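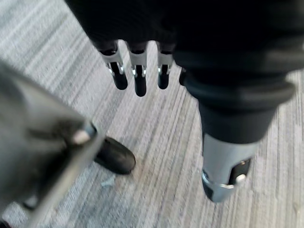 Four fingers and the thumb, all pointing down at the carpet. Start from this pose every time.

Fitting and tuning a fabric cover on a robot hand

Quick write-up because three people at the workshop asked me the same thing on Wednesday. Covers the back-of-hand cover, cable tidy, the droop check and first bottle grip. Assumes your hand already moves and the fingers are numbered in your software. If not, sort that first.

What you need
Stretchy black fabric, ribbed is best
Small screwdriver that fits your joint screws
Threadlock, the weak sort
Cable ties, thin
A plastic bottle with a cap that shuts properly
A soft cloth

Step 1 – Power off, hand down
Power off at the supply, not just in software. Let the hand hang with the fingers pointing at the floor. Gravity pulls the slack out of the joints and you can see which one sits wrong. Carpet underneath is good. Dropped screws don't roll. They do vanish though, so keep a magnet handy.

Step 2 – Joint screws
Go along the metal pieces one finger at a time, starting on the side away from the thumb. Nip each screw up until the joint just stops wobbling, then back it off a hair. Too tight and the motor hums and gets hot. Dab of threadlock on any that were loose. Leave it overnight if you can.

Thumb last. Ours is a Zindomen kit thumb and much chunkier than the fingers, so it needs a firmer hand. Check the pin in the tip hasn't walked out.

Step 3 – Cables
Bend every finger fully by hand, then tie the cables at the base. Do it the other way round and you'll have them too short. I did. Two ties per bundle, tails trimmed flush or they snag the fabric.

Step 4 – Cover
Cut it bigger than you think. Cover goes over the back of the hand and stops before the first joints. Nothing stretched across a knuckle. If it's bunching up on one side that's fine, if it's pulling tight it isnt.

Anley sell a ready-made sleeve. Decent, but the cuff was too narrow for our thumb and I ended up cutting it anyway.

Step 5 – Droop check
Power on, hold position, wait 14 minutes. Any finger that has sagged gets its holding current raised one notch. Repeat. Don't go up more than 3 notches, if it still sags there it's a gear problem and you need to open it up.
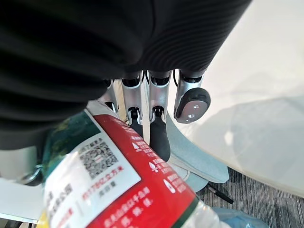 Marlina Tjoa
Workshop lead, Skurkley shared workshop

Step 6 – First grip
Bottle on its side, soft cloth close by so the pads have something forgiving to land on. Bring the hand in from over the top, slowly. Fingers first, thumb second. Watch the edge of the cover as you go down, it likes to get between pad and bottle. If it does, stop and fold it back. Don't try to drive through it.

Rubber pads grip labels better than they grip bare plastic, so aim for the label. Wipe the pads before each session, dust kills them.

Step 7 – Repeat lots
Save the pose, then run it on a loop at low speed. Chettiar's old forum guide says 2,000 closes before you trust a new hand. I stopped well short of that the first time and had a screw back out teh next day. Do the lot.

Recheck step 2 when it's finished. Spare ties are in the drawer under the drill press, please put them back.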